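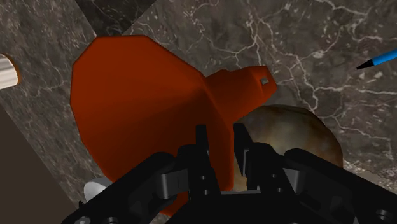
Derker Bench Clearing Set

README and data card

Last revised Feb 11, 2021
Maintainer: Balakrishnan Ramasamy

Summary

Derker is a set of simulated episodes in which a two-finger gripper clears mixed items from a work surface. It was built for the sample preparation room at the Prarnum site, where bench clearing between batches is being moved from the technicians to an arm. The set covers the clearing task only. Weighing, labeling and washing are outside its scope and remain manual.

The set was produced by Plutex under contract to Prarnum. Simulation assets were supplied by Engström and adapted in house.

Contents

Episodes, total: 3000
Training split: 2457
Held-out split: the remainder
Arms per episode: 1
Views per episode: 2 (wrist, overhead)

Each episode holds the rendered views, joint positions, gripper opening, the commanded action at each step, the object list with poses, and a text instruction. Episodes end when the target item is placed, when it leaves the work surface, or when the step limit is reached. All three outcomes are kept. The outcome field records which one applied.

Directory layout

episodes/ one folder per episode
splits/ plain text lists of episode names
assets/ object meshes and surface textures
instructions/ the text instructions and their paraphrases
workplace/ task notes and shift interviews from Prarnum, with names removed
tools/ loader, replay script, checker

Background

Technicians in the preparation room work at shared benches. At the end of each batch the bench is cleared, wiped and reset by the person who used it. Funnels and small tools go back to the rack, produce samples go to a bin, and writing tools go to a tray. The job is short but it falls at the point in the shift when results are also due, and it was the task most often left for the next person.

An arm was installed at one bench in November. During the first weeks it ran with a technician standing by to stop it. The purpose of Derker was to train and check the picking behavior on items it would meet there, without taking the bench out of use.

Object classes

Objects are grouped by how they are grasped, not by what they are used for.

Thin-wall hollow: funnels, cups, scoops. Graspable at a rim or a spout. A funnel lying on its side can roll about its cone when pushed.
Rounded solid: potatoes, stones, balls. Graspable across the widest part.
Long and thin: pencils, dowels, spatulas. Graspable across the short axis only.
Other: anything that fits none of the classes above.

Class labels are stored per object. Objects may touch or overlap in view. An object that is hidden in one view keeps its label and pose for that step, with the visible field set to 0.

Surfaces

The textures include veined stone, wood, plain laminate and brushed metal. The benches at Prarnum are plain laminate. The patterned surfaces were added after an early policy treated marks on the bench as item edges. Texture is drawn at random and carries no information about the task.

Instructions

Each episode has one primary instruction, for example "put the funnel on the rack". Paraphrases were written by technicians at the site and were not corrected for grammar. Some use room terms that differ between shifts. The day shift says "rack" and the evening shift says "rail" for the same fixture. Both were kept. The file instructions/terms.txt gives the pairs.

Changes to the work

The following is taken from the notes in workplace/ and is included because the task definition depends on it.

1. Responsibility for the bench. Before the arm, the user of the bench cleared it. The user now removes sharp items and open containers, presses the ready button and leaves. Responsibility for what is left out passes to the cell at the button press. The site changed its written procedure to say so after two technicians were asked to account for the same missing scoop.

2. Placement habits. Technicians began spacing items apart before pressing the button, having seen that crowded items took longer. The site does not require this. Several people described it as doing half the job for the machine. The held-out split is weighted toward crowded layouts so that a policy is not scored well for depending on the habit.

3. Exception handling. An item the arm fails to pick is left in place and the lamp turns amber. Clearing an amber bench was at first done by whoever was nearest. It is now assigned by name on the shift sheet. Time spent on it is logged as work time, which was a condition set by the technicians when the procedure was agreed.

4. Staffing. No position was removed on account of the cell. The time released at the end of a batch went mainly to record keeping. Two of the people interviewed preferred this. One did not, and said the clearing had been the only part of the hour spent away from a screen.

5. Noise and reach. The guard around the bench removed access from one side. Left-handed users were affected more than others. The guard was moved once and the complaint remains open.

Known limitations

Contact between the gripper fingers and thin-wall objects is stiffer in simulation than on the real bench. Funnels in particular slip less in simulation than they should.

The wrist view is often blocked in part by the gripper linkage when the fingers are near the surface. No correction has been applied. Policies trained on the wrist view alone did worse on long and thin items.

Items are dry and clean in all episodes. Produce samples in the room frequently are not.

No people or hands appear in the renders. The set must not be used to train or test any function that detects people. Stopping for a person is handled at Prarnum by the guard switch and is independent of the policy.

Lighting is fixed within an episode.

Checks

Run tools/check before training. It confirms that each episode has both views, that step counts agree across files and that no episode appears in both splits. Replay of stored actions should reproduce object poses within the tolerance given in tools/tolerance.txt. If it does not, confirm the physics step setting first. The loader reads episodes in blocks of 1000 and will need the memory stated in the tools notes.

Use and access

Episodes, splits and tools may be used for research and internal development. The workplace/ folder is restricted to readers who have signed the site form. It was collected on the understanding that it would not be used to rate individual staff, and that term applies to any copy.

Object meshes remain under the supplier's terms, listed in assets/terms.txt. They may be rendered but not passed on as separate files.

Reporting problems

Send the episode name, the split and the step number to the maintainer. For wrong object labels, include the object name as it appears in the list. Corrections are collected and applied together at the next revision, and episode names do not change when a label is corrected.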